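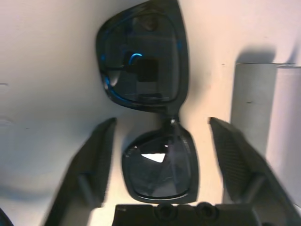
Strazds brewery tour: farmhouse beer and a look at the malt floor

I have been drinking Strazds beers at home for a few years, mostly the amber lager and whatever dark thing they put out for the cold months. In October I finally got to the brewery. It is a bus ride out of town and then a ten-minute walk up a farm road. The bus stop has no shelter and the sign for the brewery is easy to miss if you are coming from the north, so look for the grain silo.

Tours have to be booked ahead. I was on the 3 p.m. one, in English. There is a morning tour too, but the woman who took my booking said the malt floor is more likely to be in use in the afternoon.

Our guide was Baiba Koppel, who also runs the lab. She started in the yard, where the barley comes in. Most of it is grown within 15 kilometers of the brewery, and they malt part of it themselves. The rest of their malt is bought in, including all the dark and roasted grades. She was clear about that, and I appreciated it, as the labels had left me thinking it was all done on site.

The malt floor

The floor is a long, low room with small windows. The barley is steeped, spread out on the tiles and turned with a wide wooden shovel until it is ready for the kiln. Turning takes place through the night as well, on a rota. We were each given a few kernels to chew. They tasted sweet and green, something like raw peas. The kiln was running next door and the smell of it got into my jacket, where it stayed until I got home.

The kiln burns alder. They used to have an oil burner and went back to wood when it needed replacing. Smoke does not go through the grain except in one batch a year, which is made for the smoked beer called Okell. That one is sold at the brewery and at a couple of bars in town and does not travel further.

The brewhouse

After the malting, the brewhouse is ordinary. It has a copper kettle that is now mostly for show and a newer stainless system beside it that does the work. Fermentation is in closed tanks for the lagers. The farmhouse ale, Olludia, gets open vats in a separate room, and we saw those through a window only. The yeast for it came from a neighboring farm and has been kept going at the brewery ever since. Koppel keeps a second supply of it frozen in the lab after losing a whole vat to an infection one summer.

I asked about the fermentation temperature for Olludia. They pitch warm and let it run, then move it off the yeast early. Someone else asked if it was the same as the Norwegian farm yeasts and she said no, it behaves quite differently and dislikes being dried.

The cellar has a date over the door, 1455, which gets a lot of photographs. The date belongs to the manor that stood on the site. Brewing here is much more recent, and the stone was reused when the cellar was dug.

The tasting

Four beers are included. My notes, cleaned up a little:

Amber lager. Bready, dry at the end, fresher than the bottles I get at home but otherwise the same beer.

Olludia. Hazy gold, smells of straw and orange peel. Very little bitterness. Almost 70 percent of what they brew of it is drunk in the region, and I can see why it is hard to find elsewhere. My favorite of the day.

Okell. The smoke is light, closer to a wood stove than to bacon. Good with the cheese they put out.

Volluven. The winter beer, served from the tank before its release. Dark brown, some dried plum and rye crust, a bit rough still. Koppel said it needs another month. I would like to try it again then.

The cheese and black bread were good. The pickled garlic wiped out my sense of taste for a while, so leave it until last.

Practical notes

Wear closed shoes. The malt floor is damp and they will turn you away in sandals.

The stairs to the cellar are steep and there is no elevator. You can wait in the yard and rejoin the group at the brewhouse.

The shop takes cards. Bottles are cheaper than in town, and Okell comes in large bottles only.

The last bus back leaves shortly after the afternoon tour ends. I missed it looking at glassware and had to call a taxi, which took a long time to come. There is a bench by the silo.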